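Prurnivau Gripper Comparison
Interim progress report to the Patwary Fund
Submitted by Gladys Pacheco, project lead

Summary: The hand-held phase of the comparison is complete. Work with the arm-mounted unit has begun and is behind the original plan. The project asks the Fund to note one change to the schedule and to approve one transfer between budget lines.

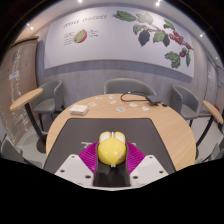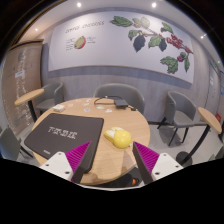

Tabletop work with the hand-held gripper, ribbed magenta finger pads fitted.

RINARD – June

1. Purpose of the reporting period

The grant supports a comparison of finger pads, camera lenses and controllers for a two-finger gripper intended for light tabletop work. The agreement divides the project into a hand-held phase, in which an operator carries the gripper and performs each task directly, and an arm phase, in which the same gripper is mounted and driven by a controller. This report covers the whole of the hand-held phase and the first part of the arm phase.

The questions set out in the agreement have not changed. The project is to recommend one finger pad and one lens for general use, and to state whether recordings made by hand can be used on the arm without being repeated.

2. Work completed

2.1 Finger pads

Two designs were tested. The ribbed pad is the one shown at the head of this report. It is flexible and is intended to bend around the object as the fingers close. The flat pad, which the project used before the grant, is a stiff plate faced with a thin rubber sheet. Both fasten to the same mounts, and an operator can change from one to the other without removing the camera.

The test set contains 52 household and office objects. Each was picked up, moved and set down with both pads by every operator on the rota. In all, 3833 usable recordings were made. A recording was counted as usable if the object remained in view from approach to release and the finger position was logged without a gap.

The ribbed pad performed better on rounded and irregular objects, including computer mice, bottle caps and small bowls. Operators closed the fingers with less care and still obtained a secure hold. The flat pad performed better on thin items lying directly on a hard surface, such as cards and slips of paper. The ribbed pad tends to fold under itself when the tip is pressed against the table, and operators frequently had to slide a thin item to the table edge in order to lift it. The project considers this the main weakness of the design.

On boxes and other objects with straight sides, no difference was found that would affect a recommendation.

2.2 Wear

A separate endurance test was carried out on both pads. Each was opened and closed on a test block for 1000 cycles and inspected at intervals. The flat pad showed no change beyond light polishing of the rubber. The ribbed pad developed fine cracks at the base of the lowest ribs on one finger only. The supplier of the pads, Villa, has been sent the damaged part and has proposed a slightly thicker base. Revised parts have been received but not yet tested, and the results above apply to the original parts only.

2.3 Lenses

A wide lens and a standard lens were compared. With the wide lens, the surroundings of the table stay in view while the fingers are close to the object, and this made it easier for the software to recover the position of the gripper. Lines near the border of the view are strongly curved, and a correction is applied before the recordings are used. With the standard lens the correction is smaller, but position was lost more often when the gripper was brought low over a plain tabletop with few features.

The project has adopted the wide lens for the remainder of the work. The standard lens will be kept as a spare and no further purchases of it are planned.

Some loss of position was also traced to the room itself. Tracking was steadier facing walls with pictures or lettering than facing plain walls, and operators were instructed to choose their side of the table accordingly. That instruction has been added to the operator sheet, together with a note on reflections from polished objects.

3. Work in progress

3.1 Arm mounting

The gripper has been mounted on the arm using an adapter plate made in the Rinard workshop. The first plate placed the fingers slightly off the centerline of the wrist and was remade. The second plate is satisfactory.

Mounting took longer than planned. The delay came from the plate and from the late arrival of a connector, and does not reflect a difficulty with the gripper.

3.2 Controllers

Two controllers are under comparison: the unit supplied with the arm, and a small general-purpose controller running the project's own software. Early runs suggest that the supplied unit moves more smoothly but responds later to a change in commanded finger width. The general-purpose unit responds promptly and has stopped without warning on several occasions. The fault has not been found. Until it has, the project will not leave the general-purpose unit running unattended, and all arm sessions will have two people present.

It would be premature to report figures for either controller. They will be given in the final report.

3.3 Use of hand-held recordings on the arm

A first group of 15 objects has been selected from the full set for this part of the work. The selection includes items on which the two pads differed and items on which they did not. Recordings have been converted for the arm and played back at reduced speed. Most grasps were reproduced. Failures were concentrated in tasks where the operator had turned the wrist further than the arm can comfortably follow.

The project now believes that operators should have been given a limit on wrist rotation from the start. A limit has been written into the operator sheet. Existing recordings that exceed it will be marked and set aside – they remain useful for the pad comparison and will not be deleted.

4. Staffing and training

Operators were trained in short sessions held on site. New operators generally produced usable recordings on their first day, although their early attempts were slower. The most common fault was closing the fingers before the object was fully between the pads. Training now begins with soft objects, and the fault has become less frequent.

One operator left during the period and has been replaced.

5. Schedule

The arm phase was due to be half complete by the date of this report. It is less advanced than that. The project proposes to shorten the planned trials of the flat pad on the arm, limiting them to thin items, where the pad has a clear advantage. This would recover most of the lost time without affecting the recommendation on pads. No extension to the grant is requested.

6. Budget

Spending on parts is below plan, as fewer replacement pads were needed than expected. Spending on workshop time is above plan owing to the remade adapter plate. The project requests approval to move funds from the parts line to the workshop line to cover the difference. The total is unchanged. A statement by line is attached to the financial return submitted with this report.

7. Next steps

Endurance testing of the revised ribbed pads will be carried out first, as the result determines which parts are fitted for the arm trials. The controller fault will be investigated in parallel. Playback of the selected objects will then be repeated at full speed with both controllers.

The Fund's staff are welcome to attend an arm session. Requests should be sent to Gladys Pacheco at the Rinard office.

Attachments: object list; operator sheet (revised); inspection notes for ribbed and flat pads; financial return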